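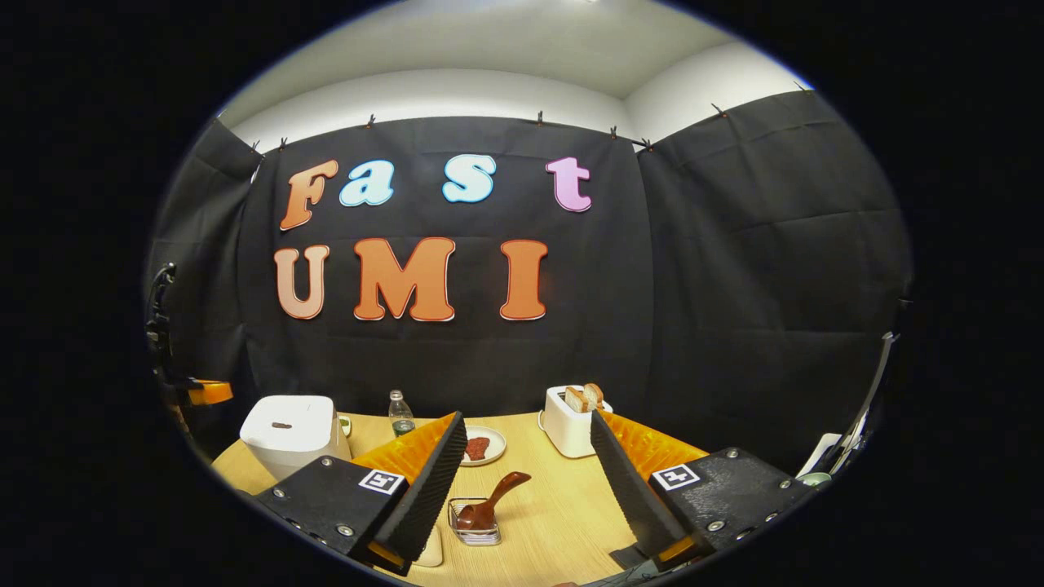
A night-shift officer in Etport who pulled over a car with a dead taillight last month ended up driving the family's dinner home for them. Officer Feven Fikre stopped the sedan on Gashaw Road a little after 9 p.m. and found a couple with two tired kids in the back and trays of food from a church supper stacked on every free seat. The engine wouldn't start again once the driver had turned it off. Fikre called a tow truck, put the trays in her own trunk and carried them into the family's kitchen, down to the last utensil, a brown spatula-like thing of the kind you might see resting in a small silver wire rack on a light wooden table.

The driver, who asked that her name not be used, said she had expected a ticket.

"I was already adding it up in my head," she said. "Then she asked the kids if they had eaten yet."

They hadn't. Fikre stayed until the tow truck dropped off the father, who had waited with the car, and left the mother a slip of paper with the number of Plarkia Auto on it. The shop replaces taillight bulbs at no charge for drivers referred by the police department. The family's battery was also replaced, at a cost of $50, which an officer at the station paid without giving a name.

The referral program began in May and has covered 34 cars so far. Drivers have 4 days to bring the slip in, and no citation is written if they do. The department plans to add a second shop, in Skirkine, before winter.

Fikre has been with the department for three years. She said most of her stops on that stretch are for lights or expired tags and take only a few minutes.

"It was a slow night and they lived close by," she said. "The car smelled great for the rest of my shift."

The mother has since dropped off a pan of baked macaroni at the station's front desk. Fikre was off that day and got one piece from the corner.

Filed under: Good News, Police & Fire
212 shares | 3 comments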